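グリッパが閉じきる前に「把持完了」が返ってくる件

1:Rizwan Warraich
タイトルの通りです。急ぎなので雑ですみません
Ferkgateの平行グリッパ、コントローラはZimov。紙のカードをつまんで持ち上げるだけの作業で、指が開いたまま完了フラグが立つ。んでそのままアームが上昇。空振り。 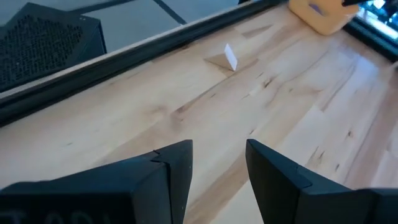
2:Razia Arain
フラグって電流値で見てます?それとも位置?そこ書いてないと誰も答えられないと思う

3:Rizwan Warraich
すみません電流です。しきい値115(単位はコントローラの内部値)。位置は見てない

4:Tanveer Kakakhel
じゃあ突入電流でしょ。動き出しのピークを接触と勘違いしてる。うちも前にやった。
開始直後にマスクかければ終わり。解散

5:Farzana Dogar
>>4
解散早いw
突入なら毎回出るはずでは。1さん、再現率は?

6:Rizwan Warraich
昨日の夜から回して937サイクル中61回。毎回じゃないです
連続で出るときと、しばらく全然出ないときがある

7:Tanveer Kakakhel
マスク時間がぎりぎりなんだよ。既定値のままでしょ?ばらつきで超えたり超えなかったりする。

8:Zarmeena Cheema
私は突入じゃないほうに一票。
紙だと接触しても電流ほとんど増えないですよね。しきい値115だとどのみち紙なんか検出できてないはず。正常に終わってる回は、指同士が当たった分で立ってるだけじゃない?紙があってもなくても同じ値が出てると思いますよ

9:Rizwan Warraich
>>8
あ…
ちょっと紙なしで回してきます

10:Razia Arain
それより安全面が気になる。完了フラグだけで上昇許可してるの?
紙だから空振りで済んでるけど、重いもの半掴みで上がったら落ちるよ。人が横にいたら普通にヒヤリハット

11:Tanveer Kakakhel
紙つまむだけの卓上機にそこまで要る?

12:Razia Arain
>>11
要る。「紙だけ」のプログラムは必ず別のワークに流用される。

13:Farzana Dogar
流用の話は耳が痛いのでやめてください

14:Rizwan Warraich
戻りました。紙なしでも完了返ってきました。しかも値ほぼ同じ。8さんの言うとおり、今まで成功と思ってたログも掴めた証拠になってなかった…
じゃあログの61回も、目で見て気付いた分しか数えてないので実際はもっとあるかも

15:Zarmeena Cheema
やっぱり。ただ開いたままフラグが立つ件はこれだけじゃ説明つかないので、別の原因が重なってると思う

16:Tanveer Kakakhel
だから突入だって。生波形とれば一発でわかる。1ms刻みで出せるでしょZimovなら

17:Farzana Dogar
波形に一票。あとケーブルも見て。手首まわりで曲げがきついと、特定の姿勢だけノイズ乗る。連続で出る時とでない時があるの、そっちっぽく聞こえる

18:Rizwan Warraich
波形とれました。貼り方わからないので文字で
・失敗した回、閉じ指令の直後に鋭い山が1個。115超えてる
・成功(?)した回にも山はあるけど少し低い
・ケーブルは揺すっても変化なし

19:Tanveer Kakakhel
ほらね

20:Zarmeena Cheema
それは突入ですね。15の「別の原因」がそれだったと。参りました
でもマスクだけ伸ばしても紙を掴んだかどうかは分からないままですよ

21:Farzana Dogar
ケーブル説は撤回します。でも曲げはきつくしないで(しつこい)

22:Razia Arain
最低限これだけは入れて
マスク時間を伸ばす
完了条件に指の位置を追加(電流だけで判定しない)
2条件そろわなければ上昇禁止、停止してアラーム
流用するときは判定を作り直す、とプログラムの頭にコメント

23:Rizwan Warraich
ありがとうございます。位置条件いれました。閉じ位置まで行かないと上がらないように。
ただ紙が薄すぎて、掴んだ時と空で閉じた時の位置の差がほぼ出ない。

24:Zarmeena Cheema
薄物は位置じゃ無理です。指先に反射センサつけるか、上げた後にカメラで見るか

25:Tanveer Kakakhel
センサ高いよ。カメラあるならそれでいいじゃん。上げて、写ってなかったらリトライ

26:Razia Arain
リトライは回数制限つけて。前に無限リトライで一晩中空を掴んでたラインがあった

27:Farzana Dogar
>>26
Mumentのスレで見たやつだw

28:Rizwan Warraich
カメラ判定でやってみます。リトライは2回まで、だめなら停止で。
今マスク延長と位置条件だけ入れて再走中。開いたまま上がるのは今のとこゼロ。まだ回数すくないので朝まで様子みます

29:Zarmeena Cheema
紙なしの走行も同じ回数やっといたほうがいいですよ。比較用に

30:Rizwan Warraich
了解です、朝から回します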